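Travel tips: how to leave the house before a long trip

Every May we close our house in Prallberg and go traveling for 40 days. This year it was the old mining towns in the mountains, at 2146 meters, where the nights are cold also in summer. Before such a trip I think much about the suitcase, but I learned that the home needs the same attention. Below are the things which I do, in the order I do them.

The week before

Stop buying fresh food seven days before you leave. Cook from the freezer and eat the vegetables first. What is still left on the last evening, I give to my neighbor Lungile Kruger, who also keeps our second key.

Put one cup of water in every drain that is not used often. Add a spoon of cooking oil on top, it makes the water dry out more slowly. Without this we came home from Busik to a very bad smell in the guest bathroom.

The kitchen

Empty the refrigerator completely if you switch it off. Wipe the shelves with warm water and a little baking soda, dry them well, and fix the door so it stays open by the width of a hand. A rolled towel is good for this. If you leave the refrigerator running, check that the door closes all the way.

Take the trash out on the morning of departure, also the small one in the bathroom. Wash the bin and let it stand open.

Flour, rice and nuts go in glass jars with a tight lid. Paper bags are not enough against moths.

Large appliances

Pull the plug where you can reach it. Close the water tap of the washing machine. Wipe the flat tops too, dust that stays for many weeks becomes sticky in a kitchen.
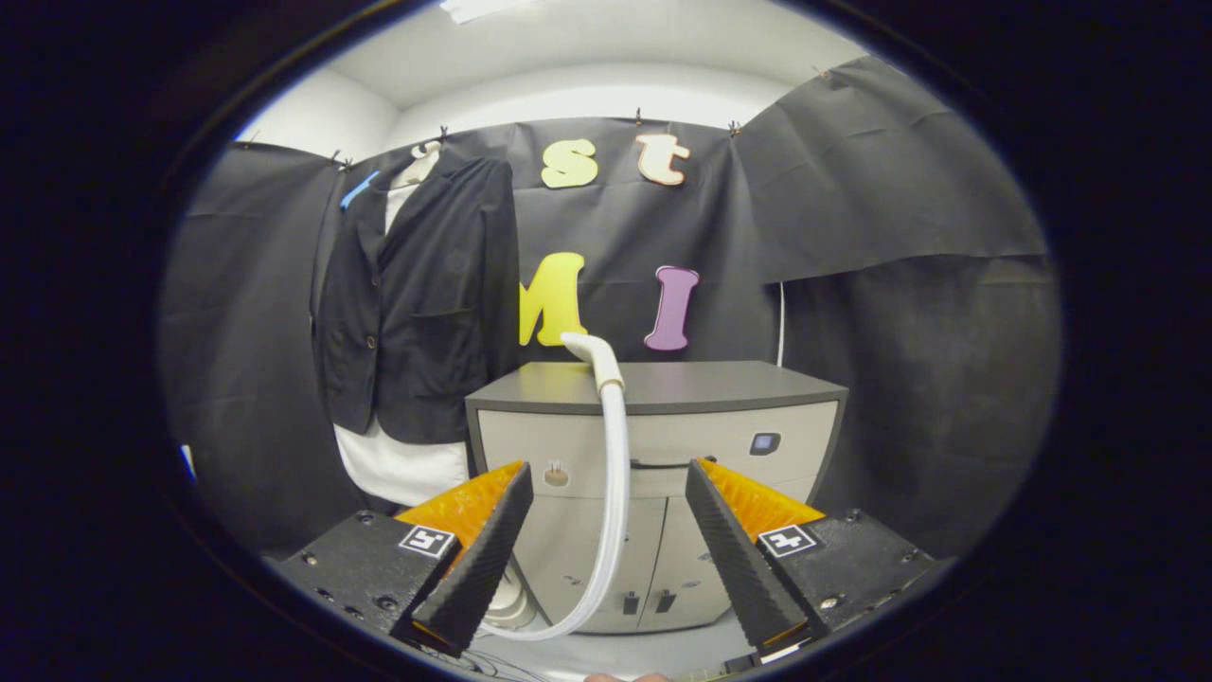
Light beige front, dark grey top.

The last hour

Walk through all rooms with your shoes already on. I check windows, stove, iron, and then the main water valve. Write the reading of the water meter on a paper and take it with you. Ours was 1296 when we left, and the same when we came back.

Put clean sheets on the bed before you go. After the night bus from Stilgate you will be very happy about it.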